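Support Community > Teaching by Demonstration > Garments and Soft Items
Reading time: 3 minutes

Recording shirt hanging by remote control: when should an episode be discarded?

Posted by Prakov

Our group is preparing a set of demonstrations in which an operator, working by remote control, places T-shirts on hangers and adjusts them at the shoulders. The target is 131 accepted episodes. We have completed 50, and two reviewers disagree on a large share of them.

The disagreement concerns the final adjustment. The operator takes hold of the fabric near the shoulder seam and pulls it outward to seat it on the hanger. On thin wire hangers the entire shirt tends to turn with the pull. One reviewer rejects any episode in which this occurs. The other accepts it, provided the shirt is straight when the operator lets go.

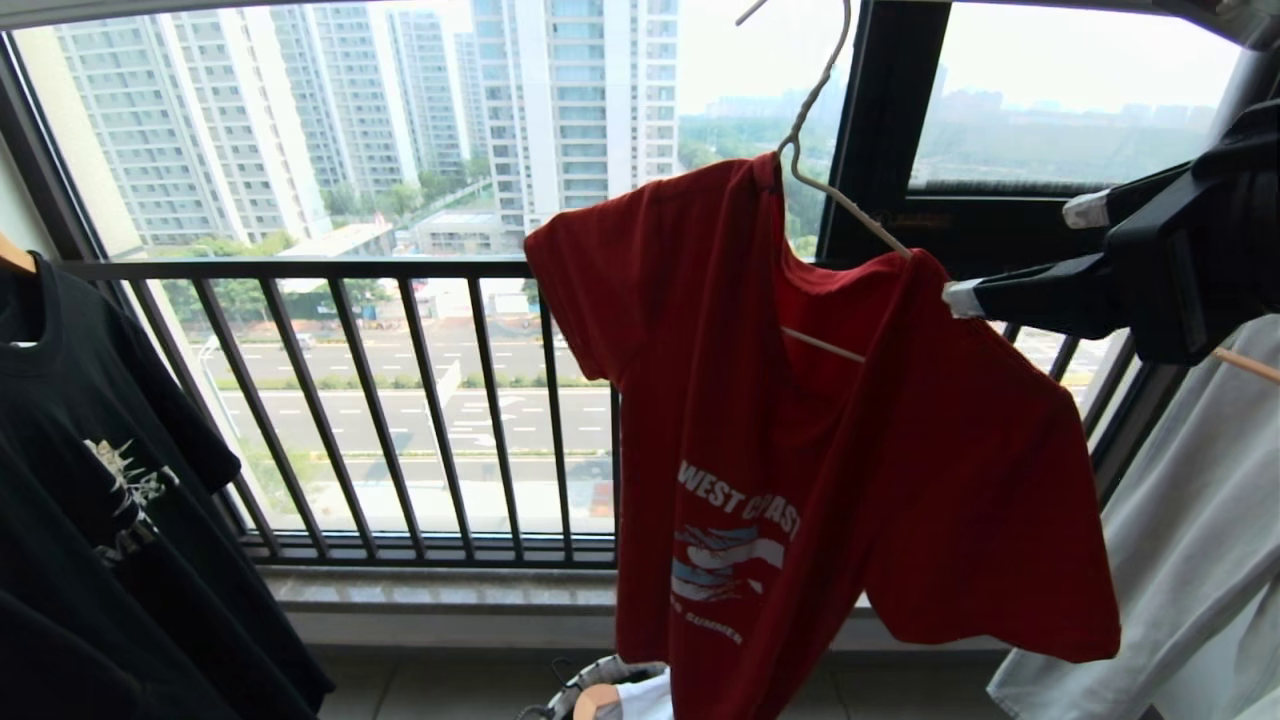
Shoulder adjustment on a wire hanger, with the gripper holding the red shirt near the seam.

We would appreciate guidance on two points. First, is twisting during the pull sufficient reason to discard an episode? Second, should wire and wooden hangers be recorded as a single task or as separate tasks?

Szewczyk

Twisting during the pull should not by itself lead to rejection. A single grip on one shoulder of a hanging shirt will usually turn the garment, and a model trained only on episodes without this effect will have no record of how to recover from it. The acceptance rule should be written around the end state and around the operator's conduct. Our own written rule is as follows:

- Accept if both shoulders rest on the hanger and the hem is close to level after release.
- Accept with a "correction" label if the operator had to release and take a second grip.
- Reject if the hanger leaves its support, if the collar is stretched over the hook, or if the operator pauses for more than 3 seconds while holding the fabric under tension.

The last condition matters more than it may appear. Long pauses generally mean that the operator has lost sight of the grip point, and the model will learn to pause as well. Where a fold hides part of the front print, operators should be told to judge position by the collar and the shoulder seam. The print is a poor reference once the fabric has moved.

Both reviewers should score the same 50 episodes again, independently, after the rule has been agreed in writing. Please do not settle individual cases by discussion before that step.

Trillham

Just use wooden hangers. Wire ones are too narrow for this and the shirt slides.

Ploltusell

The previous reply will reduce the twisting but does not address the second point. If the finished system is expected to handle wire hangers, they must be present in the recordings. We advise one task with the hanger type entered as a separate field for every episode. The two sets can then be trained together or apart without any further recording.

Operators should also complete a practice period on each hanger type before their episodes are counted. The force that seats a sleeve on a broad wooden shoulder will swing a wire hanger sideways. Practice episodes should be stored in a separate folder and excluded from the total of 131.

Comments

Prakov: Thank you. The rule posted by Szewczyk has been adopted with one change: the pause limit is measured from the first contact with the fabric. The second review begins Fri 26 March.

Trillham: Does the "correction" label apply if the second grip is on the other shoulder?

Szewczyk: No. It applies only to a repeated grip on the same shoulder.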